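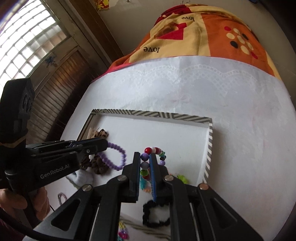 Kodikara Elementary Family Association – Spring Craft Market Team

Helpers and Makers Wanted for the Spring Craft Market

Hello, Kodikara families, neighbors, grandparents and friends! It is hard to believe we are already planning for April, but the gym is booked, the folding tables are spoken for, and the Spring Craft Market is back on a Sunday again, the way so many of you asked for in the survey last fall. We are now looking for people to help us put it on, and we would love to hear from you whether you have done this every year since your oldest was in kindergarten or have never set foot in the building.

For those who are new to us, the market is our biggest fundraiser of the spring. Students, families and people from the neighborhood sell things they have made themselves – bracelets, birdhouses, knitted hats, cards, soap, jam, you name it – and the table fees and the bake sale go to the field trip fund. Last year we had 70 tables and they filled the gym and spilled down the hall as far as the music room. The fund paid for the whole fourth grade to go to the Bakia Nature Center for the day, buses included, and if you have a fourth grader at home you have probably heard all you need to hear about the owl.

We need help in quite a few places, so please read through and see what sounds like you.

Setup crew
We start at 7 in the morning and it is mostly tables, chairs and tape. You should be comfortable lifting one end of a folding table. Coffee and bagels are on us. High school students are very welcome and we are glad to sign service hour forms, just bring the form with you on the day and not three weeks later (you know who you are, and we still like you).

Kids' Craft Corner leaders
This is the job we most need to fill. We would like 11 adults or older teens to lead the make-and-take tables, in pairs where we can manage it, with one person floating. The projects this year are bead stringing, paper flowers, painted flowerpots and a weaving table that Ditte Bisgaard is putting together from old cardboard and a great deal of yarn. You do not have to be crafty. Ditte is holding a practice evening in the art room so that everyone gets to try the projects first, and she writes very good instruction cards. Patience with knots is a plus. Shifts are two hours long, and if you have a little one who wants to sit at your table while you work, that is fine with us.

Bake sale
We need bakers, and we need people to stand behind the table. Everything should be wrapped and labeled with the ingredients, please, and nothing with nuts. Drop-off is at the kitchen door from 8 o'clock on. Store-bought is okay too. We would much sooner have your box of cookies than have you up until midnight.

Welcome table and hallway guides
Last year 300 people came through the front doors, a good many of them with strollers, and the welcome table got very busy in the first hour. We would like friendly faces to hand out maps, answer questions and point people to the restrooms. If you speak a second language, do tell us, and we will put it on your name tag.

Cleanup crew
From 3 in the afternoon until the gym looks like a gym again. Many hands make this one go fast, and there are usually leftover brownies.

If you would like to sell
We have a few tables left for makers. A full table is $20 and students can share one for $5 a person. Everything for sale should be made by you or by someone in your household. Students under 9 need a grown-up at the table with them the whole time. Please bring your own change and your own tablecloth. We can't promise an outlet, but if you need one, say so when you sign up and Kári Dalsgaard will do his best to place you along the wall.

A note for everyone: adults helping in the Craft Corner need to have the school's regular background check on file. If you have chaperoned a trip this school year, you are already covered. If not, the form is in the front office and it takes a few minutes to fill out, but the check itself can take a couple of weeks, so please don't leave it until the end.

How to sign up
Pick up a blue sheet at the front office, or send one in with your child in the Friday folder. Write down your name, a phone number, the job or jobs you would like and the hours you can be there. If you can only give us an hour, write down the hour. Kári puts together the schedule and will call you to confirm your spot. Makers should use the yellow sheet and clip the table fee to it.

Questions about the Craft Corner can go to Ditte, and questions about tables, shifts and everything else to Kári. You can leave a note for either of them in the Family Association mailbox, next to the lost and found.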